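Wendatdale Community Help
Household and Workplace Equipment

Can a machine clear and rack dishes in a shared kitchen yet?

Posted by Brirent

Our residents' association operates a shared kitchen serving 40 households. The board has asked for a written opinion on whether any part of the daily cleanup could be assigned to a machine within the coming budget year. The work consists of clearing tables, scraping plates, placing dishes in a wire rack, and returning small appliances to their shelves. A commercial dishwasher is already installed and is not under review. We would appreciate replies from persons with direct experience. Sales inquiries should be directed elsewhere.

Posted by Gounder

My office reviewed this matter in February for a staff canteen with 14 tables. We concluded that single steps can be done by machine under favorable conditions, and that the full task cannot yet be left without supervision. Picking up one rigid plate by its edge is among the easier steps. Setting it upright in a rack of thin wires is harder, as the plate must enter at the correct angle and must not strike its neighbors.
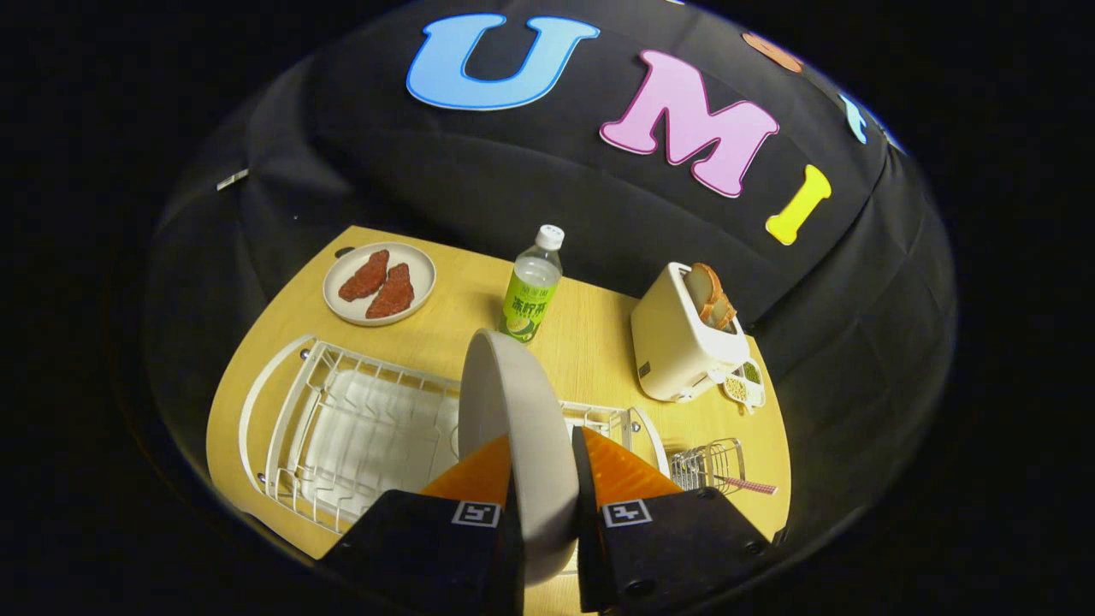

Can the same equipment handle plates, cutlery and plastic bottles without changing tools?

Soft pads on a two-finger gripper will hold many different shapes, so one tool is often enough for plates and bottles. Cutlery lying flat on a table remains difficult to lift, and the supplier should be asked to demonstrate it with your own forks and spoons.

Tables with food still on them present a separate difficulty. A plate with meat on it must be kept level, while a clean plate may be turned on its edge. The machine must tell the two apart before it lifts anything. Toasters and other appliances should be left to staff, particularly when there is bread in the slot.

We advised our own management to postpone purchase and to request a supervised trial. The trial agreement should state who pays for broken dishes. Ours did not, and the correspondence lasted longer than the trial.

Posted by Skolurness

It depends what you call a chore. We have a floor-cleaning machine in our shop, and it does the aisles well enough if the cords are picked up first. Dishes I would not trust to it. A person clears our break room in the time it takes to start the thing up.

Posted by Brirent

Thank you for both replies. The board has been advised to defer the matter and to set aside up to $400 for a site visit and demonstration. The terms regarding breakage will be included in our request. Any member holding a sample trial agreement is invited to post it under this topic.

Last updated: May 6, 2025

Contact the Help Desk | © Wendatdale Community Help | Back to top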